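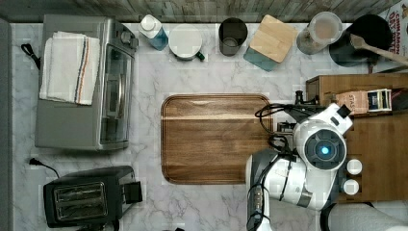

Bristwood Shared Workshop
Robot build group, minutes, December 26, 2024

Minutes from the last meeting approved with one fix: the Dalus gearbox ratio was typed wrong.

Arm. The rebuilt wrist is on and we love it! Lifted 375 grams at full reach on the bench with no sag (June's version gave up long before that). Cable routing still needs work. Agreed to try softer sleeving from Gasser before anyone cuts new brackets.

Kitchen tasks. First on the list is picking up the wooden spoon, then moving a folded towel. Plenty of excitement over the towel, and plenty of doubt. Both go on the January list, spoon first.

Software. Build 3189 fixes the stutter on startup. Please update before your next session, and keep the speed limit at 30 percent until the stop button has been retested.

Money. Drillar order approved: 11 bearings, one spare motor, thread locker. The second motor waits until dues are in.

Open items: label the power supplies, return the borrowed torque wrench, write up the wrist rebuild with drawings.

Meeting closed early so people could get back to the arm.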